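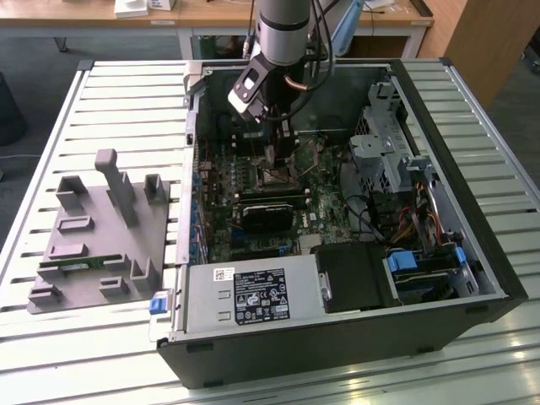 Can Robots Do the Chores Yet?

Machines and Work — Reading level: Years 5 to 7
Written by Titilayo Okoro. Checked by Teun Willems.

The short answer

Some chores, yes. Most chores, no. Some jobs in a factory or workshop have been done by robots for decades, while others that look easier are still done by hand. This page explains where the line is at present and why it falls where it does.

Words used on this page

Robot arm: a machine with several joints and motors that can move a tool to a chosen position.
Gripper: the part at the end of the arm that opens and closes to hold things.
Fixture: a tray or block shaped to hold a part in a known position.
Sensor: a device that measures something, such as light, distance or force.
Tolerance: how far out of place something can be before the job fails.

What counts as a chore?

For this page, a chore is a job that has to be done again and again, by hand, with ordinary objects. Emptying the dishwasher is a chore. So is sorting recycling, stocking a shelf, folding towels, or replacing a worn-out part in a computer.

A dishwasher is a machine, and it washes dishes. It is not usually called a robot. It sprays hot water in a closed box and doesn't need to know whether it holds a mug or a saucepan. The part of the chore it leaves to you is the handling: scraping the plates, loading the racks, and putting everything back in the right cupboard. Handling is the difficult part for machines, and it is the part that this page is about.

Three kinds of work machines do well

1. The same movement, many times. A welding arm in a car plant goes to the same point on every car body. The body arrives in the same position each time, so the arm can follow stored instructions.

2. Moving across a flat floor. A robot vacuum has wheels, a brush and a bump sensor. If it misses a patch, it may pass over it later. A small mistake costs very little.

3. Lifting boxes of a known size. Warehouse machines can stack cartons on a pallet. A carton has flat sides and doesn't change shape much when it is picked up.

In each case, somebody has made the job simpler before the machine begins. The cars are clamped. The floor is level. The cartons match.

Why the kitchen is harder than the factory

A kitchen has not been simplified. The cups are all different. A spoon may be under a plate. The tea towel has a new shape every time it is dropped. A younger brother may leave a scooter in the doorway.

A person deals with these changes without much thought. Your skin reports how hard you are squeezing and whether an object has begun to slip. Many grippers have only two fingers, and some have very little sense of touch. A glass and a sponge need different amounts of force, and the robot must be given that information or work it out.

Cloth is a special problem. Engineers call it "deformable", meaning that it bends and crumples. A computer program can describe the position of a brick with a few numbers. Describing the position of a jumper, sleeves included, takes a great many more.

A workshop job: fitting parts in a computer

Repairing computers sits between the factory and the kitchen. The parts are stiff, so they keep their shape. They are also small, crowded together and easy to damage.

Memory is a useful part to study. A memory module is a thin board with metal contacts along one edge, and a desktop computer holds it in a long, narrow slot. Fitting one takes these steps:

Open the case and lay it on its side.
Find the correct slot.
Open the clips at the ends of the slot.
Pick up the module by its edges.
Turn it so that the notch in the module lines up with the ridge in the slot.
Lower it until it sits straight.
Press until it is fully seated.

A person who has done it before may need 20 seconds. The steps are easy to read, but several of them contain hidden work. "Lower it until it sits straight" means checking the angle in more than one direction and correcting it continuously. "Press until it is fully seated" means knowing how hard is hard enough. If the module is tilted, pressing harder can crack it.

Engineers call this type of task "contact-rich". The robot has to keep working while parts touch, rub and push against each other. Moving through empty air is much simpler, as there is nothing to bump.

The Utex trial

Teun Willems tests machines at the Utex workshop in Kudbridge, where old office computers are repaired and sold again. In September his team gave one arm a single job: take a memory module from a fixture and press it fully into its slot. A person opened the clips beforehand.

The team made 372 attempts. The arm seated the module in 248 of them, or two out of every three. A successful attempt took some 92 seconds.

The failed attempts were sorted by cause. The most common was a module that entered the slot at a slight angle and stopped. The next was a module that moved in the gripper while it was being carried. In a small number of cases the arm lined up with the neighbouring slot, which looks the same, and had to be halted.

"Two out of three is a good result for research," Willems says. "It's a poor result for a repair shop. A customer wants theirs to be one of the two."

The numbers belong to one arm, one kind of computer and one workshop. A different arm might do better or worse.

How people help the robot

Engineers often make a task easier by changing the surroundings. Three common methods are listed here.

Fixtures. If a part always starts in the same place and at the same angle, the arm doesn't need to search for it. Fixtures are often 3D-printed, so a new shape can be made when a new part is needed.

More than one arm. One arm can hold a cable aside or steady a part while the other does the fitting. The drawback is that the two arms must be kept from hitting each other — a planning problem of its own.

Learning from people. In some projects a person steers the arm through the task many times while the movements and camera views are recorded. A program then looks for patterns in the recordings. The method is called imitation learning. It works best when the new situation resembles the recorded ones.

Processors show why the fixture matters. A processor, or CPU, is the flat, square chip that carries out a computer's instructions. It fits into a socket that has a metal frame and a small lever, and it must go in the right way around. The tray beside the computer below has a silver CPU in a pocket and a green memory module in a groove. The socket on the motherboard is empty.

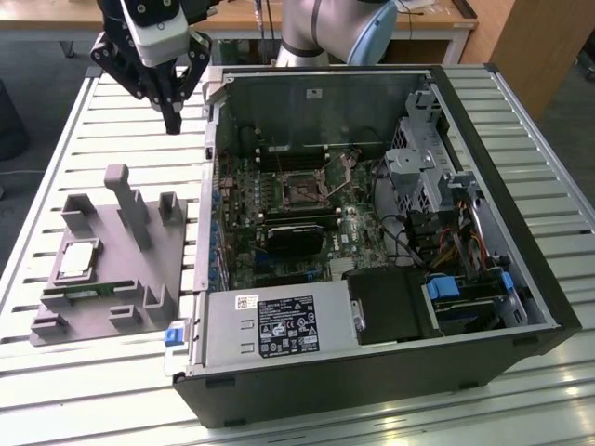

What about cables?

Cables combine both problems. They bend like cloth, and they end in stiff plugs that must go in straight. A bundle of power wires may also lie across the very slot the arm needs to reach. Moving it out of the way is a separate task, and the bundle tends to spring back.

At Drastitz, a firm that takes apart broken appliances, cables are still handled by people. The machines there undo screws and lift off metal panels. Ekwueme, a smaller firm that packs spare parts, has its machines place stiff parts in boxes and leaves the coiled leads to its packing staff.

Checking the work

Doing a chore includes noticing whether it has been done. After you fit a memory module, you look at the clips and perhaps give the board a gentle push. Then you switch the computer on and see whether it finds the memory.

A robot can check in similar ways. A camera can compare the height of the two ends of the module. A force sensor can record the sudden change as the part goes home. Each check adds time, and each one can be wrong. A camera may have its view blocked by the gripper.

So, which chores now?

The list below is a rough guide for an ordinary home or small workshop.

Vacuuming a clear floor: yes, with products you can buy.
Mowing a simple lawn: yes, with products you can buy.
Stacking matching boxes: yes, mainly in warehouses.
Fitting stiff parts from a fixture: sometimes, with a person supervising.
Emptying a dishwasher: shown in laboratories, usually slowly.
Folding mixed laundry: shown in laboratories, with frequent mistakes.
Tidying a bedroom: no, except for short demonstrations.

Be careful with videos of robots doing housework. Check whether the video has been sped up, whether a person is controlling the robot from nearby, and how many attempts were made before the one you are watching.

Try it yourself

You will need a pair of kitchen tongs, a plastic card, and a box with a slot cut in the lid, slightly wider than the card. Ask an adult to cut the slot.

Put the card flat on the table. Using only the tongs, in one hand, pick it up and post it through the slot. Make ten attempts and write down how many worked.

Next, stand the card upright in a lump of modelling clay and make another ten attempts. The clay is your fixture. Compare the two results.

Finally, close one eye and repeat both tests. Record which step became slower: picking up the card, turning it, or finding the slot.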